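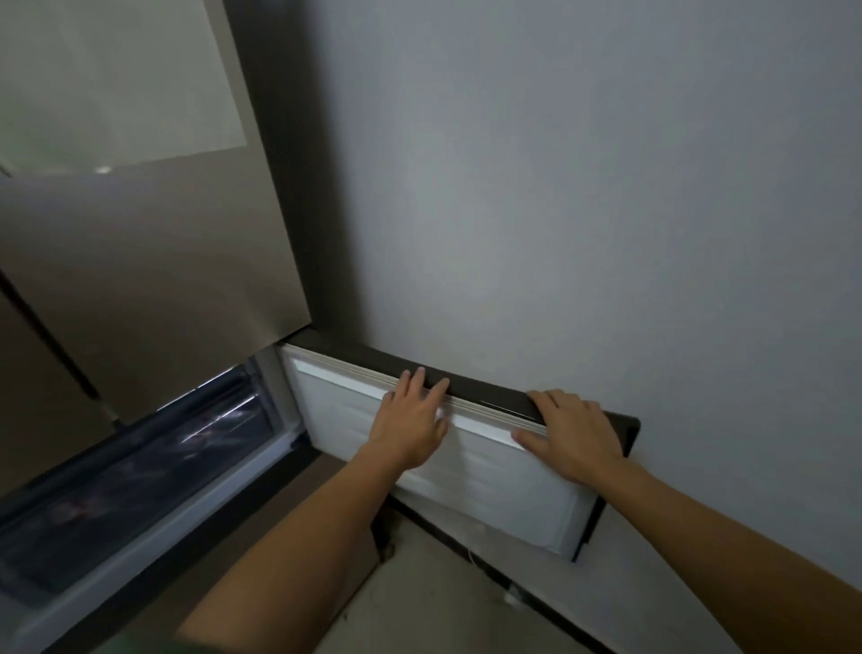

5. Recording Appliance Door Episodes

This section covers recording door and drawer tasks with the Clareo head unit. Complete Section 4 (Fitting and Calibration) before starting. Episodes recorded with an expired calibration are rejected on upload and cannot be repaired afterward.

5.1 Before you record

1. Check that the battery indicator shows at least 80 percent. The head unit lowers its frame rate without warning when the charge is low.
2. Tighten the rear strap until the unit stays in place when you look straight down. Lower doors and freezer drawers call for a steep downward view, and a loose unit will slide forward.
3. Push long sleeves back past the wrist. A cuff that covers the heel of the hand causes the hand tracker to drop out.
4. Turn on the room lights. Leave the appliance's own lights as they are.
5. In the Tilahun app, select Household, then Doors and Drawers, then the appliance type.
6. Enter the door position (upper, lower, left, right) and the hinge side as seen from the front.

Note: Do not clean, move or restyle the area around the appliance. Ordinary floors, cables and marks on the wall belong in the training set.

CAUTION: Keep fingers out of the gap on the hinge side of the door. If a power cord runs behind or beside the appliance, check that the door clears it over its full swing.

5.2 Recording an episode

1. Stand within arm's reach of the door with both hands at your sides.
2. Say "start" or press the side button once. Wait for the short tone.
3. Hold still for two seconds. The software uses this interval to set the resting pose.
4. Look at the part of the door you are going to touch, then reach for it.
5. Carry out the task at normal speed. Use one or two hands, as you would without the unit on.
6. Keep both hands in view while they are in contact with the door. On low doors, bend at the waist and keep your chin down.
7. When the task is finished, take your hands off the door and return them to your sides.
8. Say "stop" or press the side button once.

An episode may last up to 68 seconds. Anything longer is split by the app, and the second part is discarded.

Note: If you touch the wrong part or lose your grip, continue and finish the task. Corrections are useful to the policy and should be kept. Mark the episode "recovered" in step 3 of Section 5.4.

5.3 Contact variations

Record eight episodes for each door. Change the contact between episodes as follows:

- Episodes 1 and 2: handle or grip recess only
- Episodes 3 and 4: top rim, one hand
- Episodes 5 and 6: top rim, two hands, one nearer the hinge and one nearer the outer corner
- Episodes 7 and 8: free choice

For top rim episodes, the door must already be open far enough to place the fingers over the edge. Contact with the gasket or the inner liner is acceptable and should be labeled. Do not pull on the gasket. Do not lean your body weight on the door - the hinges on lower doors are not built for it, and the resulting motion is of no use for training.

Reflective surfaces: brushed steel and clear drawer fronts can produce bright spots that the tracker reads as fingertips. If the app shows the "ghost point" warning more than once in an episode, shift your standing position by one step and record that episode again.

5.4 Review and labeling

1. Open the episode in the review screen and play it once at full speed.
2. Move the start and end markers to the first and last contact. Leave 12 frames of margin on each side.
3. Set the outcome: complete, recovered or failed.
4. For each hand, select the contact surface from the list (handle, rim, gasket, liner, panel, none).
5. Delete the episode if a face, a letter or a screen with personal details can be read at any point.
6. Tap Submit. The episode is moved to the Hornudano server at the next docking.

Failed episodes should be submitted with the rest. They are stored apart and used only for the outcome classifier.

CAUTION: Do not remove the memory card while the dock light is flashing. Episodes in transfer will be lost.

For storage limits and dock error codes, see Section 6. For use with the Jonness wrist bands, see Appendix B.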